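Rebuilding the spare tower, part 4

November 30, 2025

The tower has been on the bench since March, when I pulled it from under the desk for cleaning and then took out more than I meant to. The plan is to put it back into service as a backup machine for the Iltbridge files.

Before ordering anything I wanted a proper list of what the board needs. The side panel is off. The socket is empty with the retention bracket open, so the contact pins are exposed. They bend easily and I have no spare cover, so nothing gets passed over that corner of the board. All four memory slots are empty too.

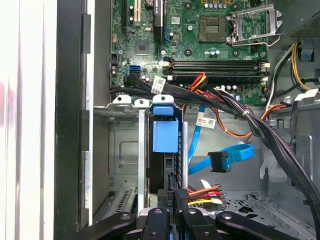
Cables

The thick black bundle stays as it is. It has a barcode label at one end and a cable tie partway along, and I see no reason to cut the tie. The power wires below the memory slots need to be routed again, flatter this time.

The blue data cable with the right-angled connector is hanging free. There are two blue data ports on the board, and I will check the manual before deciding which gets the boot drive.

Parts

Shirley Gauthier has offered me a matched set of memory from her old Hiebert workstation. If it fits, the remaining cost is a processor, thermal paste and a 1000 GB drive. My limit for paste and small hardware is $30.

Next post: seating the processor, then a first start with one memory module installed.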